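Search this site Type and press enter

Writing rules for simulated shelf-picking tests

February 2021

I have spent most of the winter rewriting our internal rules for simulated shelf picking. The old version was four pages and had grown by accretion. Each time a test result was argued over, a sentence was added. By November it contained two definitions of a successful grasp, and they disagreed. The new version is longer, but each rule can be checked by a script or by a person with the log open. These notes go through the parts that took the most work.

Scope first. The rules cover evaluation in simulation only, for a two-finger parallel gripper taking packaged grocery items from open shelves. They don't cover training data, and they don't cover hardware acceptance. Hardware has its own document, which Zodwa Coetzee maintains and which is stricter than mine in most places. Where the two overlap, hers wins. I wrote that into section 1 so that the question would not come up again.

Scene definition

A scene is a shelf model, a set of objects with poses, a light configuration, and a camera pose. All of these go in one file, and the file has a hash. A result without a scene hash is not a result. We had a stretch last year where the Maltora shelf model was edited in place to fix a wrong board thickness, and everything recorded before the edit became impossible to compare with anything after it. The fix was correct. The versioning was not. Shelf models are now read-only once a test set refers to them, and a correction makes a new model with a new number.

The standard test set has 400 scenes. Of these, 100 are held back and are not run during development. I argued for a larger held-back portion and lost, on the grounds of review time, since every held-back scene has to be checked by someone who doesn't work on the planner.

Object poses are sampled and then settled under gravity before the scene is frozen. The rule used to say "settled" and leave it at that. It now gives a velocity threshold and a minimum number of steps below the threshold, because a box balanced on an edge can look still for a while. Boxes must be sampled over the full range of yaw. The earlier sampler favored faces parallel to the shelf front, and that flattered every grasp planner we had. A box turned well off the approach axis shows the gripper a corner, and a planner that has only been tested on squared-up boxes will tend to close on that corner and rotate the item.

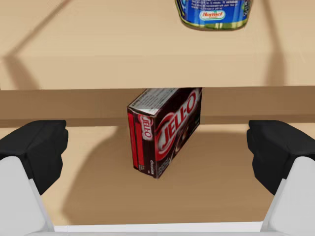 Clearance was the most contested section. The planner group wanted a single number, the minimum distance between any part of the gripper and any part of the shelf. A single number is easy to check and hides too much. Distance to the board above matters during the lift. Distance to the lower board matters during the approach. Distance to the neighboring item matters the whole time. The rules now ask for three minimums, each reported with the time step at which it happened. Violating any of them marks the trial as a clearance failure even if the item was picked.

There is one exception. Light contact between a fingertip and the lower board is allowed during approach if the contact force stays under the limit in the gripper profile. Ogunleye, the smaller of our two gripper models, has stepped pads that are meant to touch down in some approaches, and forbidding contact altogether made the test measure something we don't care about.

Definition of success

The old wording gave us "object lifted" in one place and "object held" in another. Both are gone. A trial now succeeds when the item has been lifted clear of the shelf surface, moved out past the front edge, and held at the end pose for the full hold period with slip below the limit. Partial outcomes are recorded with a code. The codes are:

0 -- success
1 -- no plan found
2 -- clearance failure
3 -- contact made, no lift
4 -- lifted, dropped inside the shelf
5 -- lifted, dropped outside the shelf
6 -- slip limit exceeded during hold
7 -- simulator fault

Code 7 needs a comment. Physics engines sometimes produce an interpenetration that resolves with a large impulse, and the item leaves the shelf at speed. People used to delete these trials and rerun them with a different seed. The rules now forbid deletion. A code 7 trial stays in the log, is excluded from the success rate, and is reported in its own column. If more than 40 of the trials in a run of the full set come back as code 7, the whole run is void and the simulator settings have to be looked at before anything else is done.

Rendering

I had not planned a section on rendering at all. The Plitell detector changed my mind. It works on color images, and its results moved by more than I was comfortable with when the light position was changed and everything else was left alone. Shadows from the upper boards were the main cause. A hard shadow edge across a beige shelf is, to a detector, a candidate object boundary.

The rules now require each scene to be rendered under every light configuration in the list, with the worst result reported next to the mean. Shadows may not be turned off. Texture resolution has to be stated for each item model. Printed packaging with the text smeared at low resolution is acceptable for grasp tests and is not acceptable for tests that claim anything about reading labels. Views in which an item is partly hidden by a shelf board must be kept in the set. Somebody had been filtering them out with a visibility threshold of unclear origin, and I removed the filter.

Camera pose noise is still open. I have put in a placeholder value taken from our calibration records, and the section is marked as provisional.

Seeds and repeats

Every scene is run with fixed seeds, and the seeds are listed in the results file. Reporting the best seed is forbidden. Tuning on the seeds used for reporting is also forbidden, though I admit that one can only be enforced by trust and by the held-back scenes. Any change to the physics time step counts as a new configuration and resets the comparison. I tested this before writing it down: halving the step on Radus, the larger gripper, moved enough trials between codes 3 and 6 to change which of two planners came out ahead.

Reporting

A report has to include the scene set hash, the gripper profile, the planner commit, the engine version, the time step, and the full table of outcome codes. The success rate goes after the table. This order was my own preference and I expected complaints. The only one so far was about page width.

Reports must also say what was not tested. For the current set that means deformable packaging, transparent items, and anything stacked. Round containers are included but underrepresented, and the report template now has a line saying so by default. It can be removed by whoever fixes the set.

Migration

Old results are not being converted. There are 700 archived runs, and most of them lack either the seed list or the shelf model version, so the new codes can't be assigned with any confidence. They stay readable in the archive with a header saying which rules they were made under. Two planner baselines will be rerun from scratch on the new set, and those will be the reference for the rest of the year.

Remaining items on my list: the camera noise value, a written procedure for adding a new item model (mass and friction sources especially), and a decision on whether the hold period should scale with item mass. I lean toward a fixed period. Zodwa wants it scaled to match the hardware document, and section 1 probably settles that in her favor.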